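We use cookies to improve your visit. Accept | Manage settings

Packing trial halted after Thursday stoppage

Skikar has paused its grocery packing trial at Flurnley after one arm kept closing its gripper when it had been told to stop. The fault lasted 19 seconds. Elisa Sartori hit the cut-off herself.

The supplier blames a loose connector and wants to restart in July. Perhaps. The same explanation was given after the last stoppage, and 6 of the 90 runs since then have ended early - hardly a clean record. We have asked to see the log.
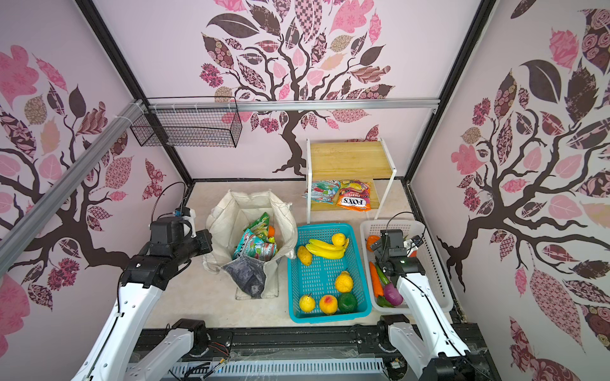
The two-arm cell at Flurnley, with fruit and veg in the baskets.

Comments

Dario C: A loose connector twice? Pull the other one.

Essam Shehata: Was the stop button tested before the trial started?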